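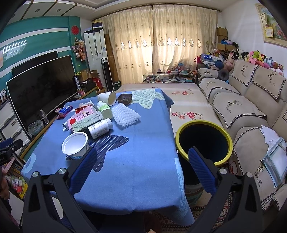
4. Recording your first tidy-up run

By now you should have the Undura gripper in your hand, the Okari recorder switched on and a room to work in. If you skipped section 3 (calibration), please go back and do it. I skipped it myself for a whole evening in October and ended up throwing away 40 runs, so learn from my sulk!

Everything in this section is about clearing a table. It's the job we used for most of the Magbanua study, where we wanted to find out whether a policy trained only on hand-held gripper runs in ordinary lived-in rooms would cope with a table it had never met. I'll come to the result further down, but the way you record matters a lot more than I expected when I started, so bear with me through the steps.

4.1 Before you press record

1. Pick one table and one place for things to go. A wastebasket on the floor right next to the table is ideal, like the black one with the yellow rim. You want the trip from table to bin to be short, and you want the rim to be easy to tell apart from the floor.

2. Leave the rest of the room alone. I mean it. Leave the soft toys on the sofa, the boxes on top of the air conditioner and whatever has gathered in front of the telly. My first instinct was to tidy up for the camera and those were the worst runs we had, at least for our purposes, as the policy learned to expect a bare room and got muddled as soon as it saw a patterned curtain.

3. Put out a mix of shapes and stiffness. Tubs, cartons, bottles, a cup, small toothpaste-type boxes. Add at least one floppy thing, such as a foam fruit net or a clear bag. Lay some of the bottles on their sides.

4. Check that both jaws show at the bottom of the live view, one coming in from each corner, with the blue pads facing each other. If one jaw is missing, the camera has slipped in its mount. Loosen, straighten, tighten, look again.

5. Open and close the gripper fully, twice. The software uses this to find the end stops. (Twice, slowly. Clicking it like barbecue tongs doesn't count, though I know how tempting it is.)

Caution: empty your bottles first, or make sure the caps are properly on. If you're using medicine or supplement packaging, take the contents out and put them somewhere safe before you start.

Caution: keep fingers away from the pivot screws at the jaw joints when you squeeze. They pinch!

4.2 The run itself

1. Press record and hold still over the front edge of the table for a slow breath. The tracker needs a moment to settle, and a patterned rug or a printed tablecloth gives it plenty to hold on to. Plain white cloths gave us drift, so if that's all you've got, put something stripy under the table.

2. Go for the nearest item first. With the layout at the start of this section that would be the empty white tub with the blue label band. Working from front to back means your wrist isn't sailing over things you haven't picked up yet.

3. Come in with the jaws wide, stop, then close. That little stop feels silly when you're doing it and I still forget it. It gives the policy a clear moment where reaching ends and gripping starts, and when we took the stops out of the training set the closing got noticeably twitchy.

4. Lift straight up before you travel sideways. A tub with an edge or a carton lying flat will drag on the cloth if you don't, and then the cloth moves, and then everything on it moves too.

5. Carry the item over the wastebasket, wait until you can see the rim between the jaws or just beside one of them, and let go.

6. Come back to your starting spot and carry on to the next thing. When you've done the last one you mean to do, hold still again and stop the recording.

Note: if you drop something, pick it up and carry on. Don't delete the run. We kept every fumble in, and the recoveries turned out to be some of the most useful footage in the whole pile.

Note: for tall bottles lying down, grip across the body. Going for the cap looks neat but it twists out of the pads more often than I'd like.

4.3 How many runs do you need?

The Magbanua set has 1,354 runs in it, which sounds frightening, but you don't need anywhere near that to get going. We trained a small version on the first 300 and it could already clear cartons and tubs from a table it hadn't seen. What it couldn't do was soft stuff. It would close beautifully on thin air just above a fruit net, again and again, like a cat batting at a sunbeam.

The interesting part (to me, anyway) came when we compared two ways of spending the same amount of effort. One lot of runs came from a few rooms with lots of repeats. The other came from many rooms with only 15 runs in each. The second lot won clearly on new tables, and most of the gain was in the reaching rather than the gripping. So if you have a choice between another hour in your own living room and an hour at your sister's, go to your sister's.

I should say that we only tested tables at normal dining height. I'd love to know what happens with low glass coffee tables, where reflections get into everything, but we haven't done it properly and I won't guess.

4.4 Checking what you've got

1. Plug the recorder in and open Putudeck. Your runs appear down the left, newest at the top.

2. Play the first one back at double speed. Look for the jaws: they should stay put at the bottom of the view while the room moves about. If they wobble, go back to step 4 in 4.1.

3. Look at the green line under the video. That's the gripper opening. It should have a clean dip for every pick. A line that never quite reaches the bottom usually means a pad has worked loose, so press it back on and redo the open-and-close.

4. Watch for hands and feet. A bit of your other hand at the edge of the view is fine and we left plenty of those in. A hand that reaches in and moves things is not fine, so mark that run as "assisted" and the trainer will skip it.

5. Give the run a room name and a table name. Use the same spelling every time. We had "lounge", "Lounge" and "lonuge" for weeks, and the software cheerfully treated them as three different homes.

Note: Putudeck doesn't upload anything until you press Send. Before you do, ask whoever lives there whether they're happy for the room to be in a training set, and have a look for anything with an address or a name on it. The blur tool is under Edit, and it covers the whole run once you've drawn the box.

If the green line is missing altogether, skip to section 7, where I've put all the cable problems together.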